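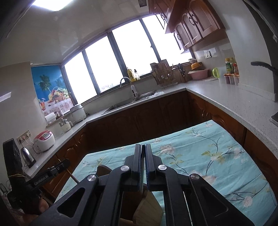 Welcome back, everyone, and thank you for the lovely emails about last week's reading! Today we start on repeat patterns in printed cloth, and I'll go slowly because the words trip people up. A repeat is the smallest piece of a design that, laid edge to edge, gives you the whole fabric. Floral cloths are a good place to begin, like the light blue one on the table with its pale pink flowers, green leaves and thin dark branches, and branches are a designer's old friend, as they lead the eye across a join.

Two terms for your notes. In a straight repeat the block sits directly beside and below itself. In a half-drop, each new column slides down by half a block.

For Friday, please read the Soledad Blackwood chapter (just the first 9 pages) and bring a scrap of any printed cloth you have at home.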